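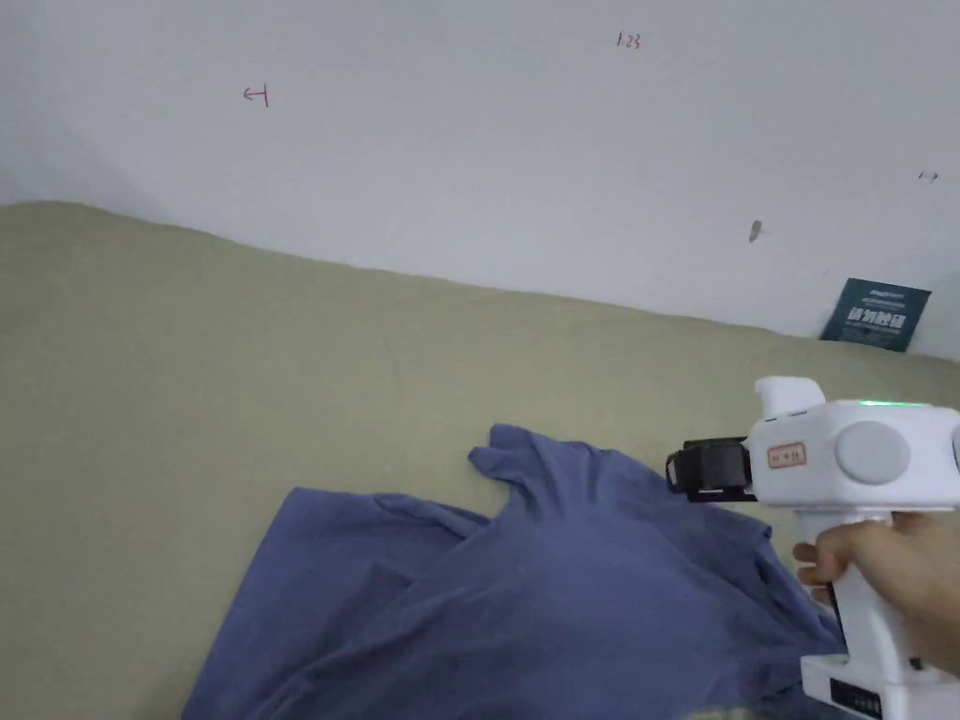
The trouble with the left-hand gripper began, as most trouble at Siltbridge does, with the laundry. For most of a fortnight the people teaching machines to fold clothes had been folding clothes themselves, two grippers to a person, on a bed, and every session came back looking perfectly respectable. Then somebody in the Hetodton office tried to use the results.

"We had 3,161 recorded folds and I was feeling pretty smug," says the engineer who runs the collection work. "I'd already told my boss the number. You should never tell your boss the number."

She asked that we leave her name out, partly because of company policy and partly, she says, because her mother reads this newsletter.

The fault was a small one. Each gripper records how far its fingers are open, and the software trusts that figure completely. On one left-hand unit, a set screw behind the finger linkage had worked itself a little loose. The fingers still opened and closed. The reading drifted, a hair at a time, until the recording swore the jaws were shut on a sleeve while they were still hanging open beside it.

"So the model learned to pinch air," she says. "Very confidently. It would come down next to the shirt, close on nothing, lift nothing, and carry the nothing across the bed. Lovely smooth motion. You wanted to clap."

When they sorted the sessions by serial number, 107 turned out to have come from the bad unit. The rest were fine, although it took her most of a weekend to believe it. 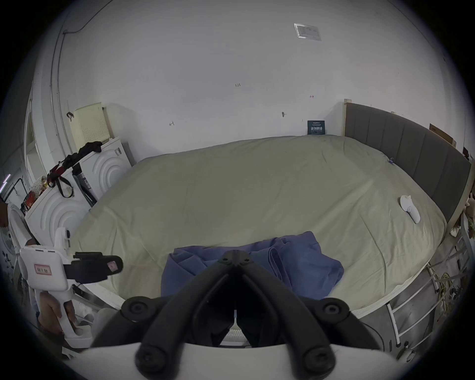 Gripper's-eye view of the bed, with a second gripper at left.

Why didn't anyone notice? She has been asked this before, in a meeting, and she has had time to improve her answer.

"A person is too good at it. If your left hand feels a bit sloppy, you fix it without thinking. You squeeze harder, you turn your wrist, the towel gets folded. The operator's happy, the towel's happy. The only one with a problem is the poor computer, and it doesn't complain until August."

There had been a clue. One of the operators mentioned early on that the left trigger felt "crunchy." It went into the session notes, a document she describes as being read with the same care as the terms and conditions on a parking app.

The checks in place at the time didn't help. The grippers were calibrated when they arrived from the workshop at Ekport and then whenever someone remembered. The procedure took 15 minutes and needed a metal gauge that lived in a drawer with the takeaway menus. The dashboard, an in-house program called Gentile, showed a green tick if a recording had the right length and both cameras had switched on. It had no opinion on whether the fingers were telling the truth.

"Gentile's a very polite piece of software," she says. "It ticked everything. I think it would've ticked a recording of a brick wall."

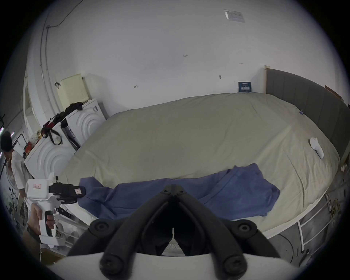 The bed again, fingers open, with the washing machines along the wall.

The new routine is duller and seems to be working. At the start of each session the operator closes both grippers fully, opens them fully, and does it again. If the readings don't come back to where they started, Gentile turns red and refuses to record. The set screws now get a dab of thread lock and a stripe of paint across the head, so a screw that has moved shows a broken line. She'd pinched the paint idea from her bicycle mechanic.

In the first month of this, 7 sessions were refused. Most were dirt or lint around the fingers. One was an operator who hadn't squeezed all the way because she was holding a coffee.

I ask whether the bad recordings were thrown out. She looks a bit pained. They were pulled from training, but they're still on a drive on her desk, labelled in marker.

"Someone wants to try correcting them in software. Good luck to them. I told them they can have the drive and the gauge, if they can find the gauge."

The crunchy gripper has gone back to Ekport for a new linkage. She expects it back next week, and she'll be checking the screw herself before it goes anywhere near a shirt.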